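Kendra Zacharias
Aug 12, 2025

1/ Notes on budgeting for one arm cell, since the Komavton quote is open until September and I have to put a number to it.

2/ The quote covers the arm, controller and a two-finger gripper. It does not cover the wrist camera mount, spare finger pads, freight or commissioning. Those four lines are where our last capital request went over.

3/ Simulation time gets its own line this year. We model the task first and buy the hardware second. Réjean Paquette wanted it buried under engineering labour. I want it visible, so we can see what it costs per task.

4/ The task we are pricing against is ball into tube. Clear open-top cylinder, tennis balls, tablecloth over a round table. Two balls in the tube, the third still to go in.
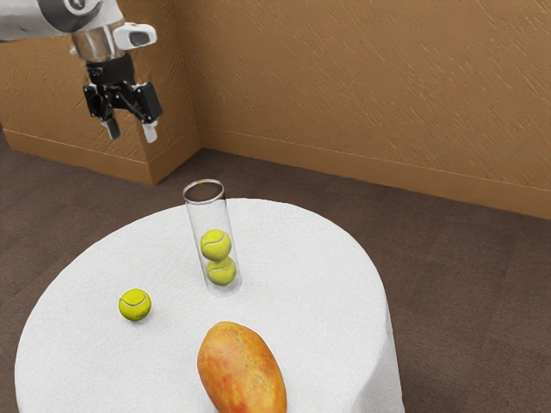
Same setup in both renders, papaya in the foreground.

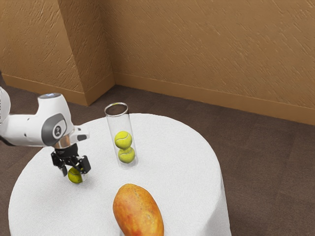

5/ What the task means for the gripper spec. Stroke has to clear a tennis ball with margin on both sides. The balls fill the width of the tube, so the release has to happen over the rim. The fingers can't follow the ball down.

6/ Reach is the second constraint. The arm has to lift the ball over the top of a tall tube, so check vertical clearance at the table edge as well as at the centre. Brochure reach figures don't tell you much about this.

7/ Finger pads: Stolard wants $1287 for a set of 20. I have budgeted 2 sets. Kenji Whitlock thinks one will do. He may be right, but a second freight charge costs more than the storage.

8/ Clear-walled parts are hard on depth cameras. I am holding the camera line open until Arsenault sends a loaner — no commitment on model before then.

9/ Still missing: service contract terms, and whether training is billed per seat or per day. Vernon Thibodeau is chasing both. Revised sheet goes up once he has them in writing.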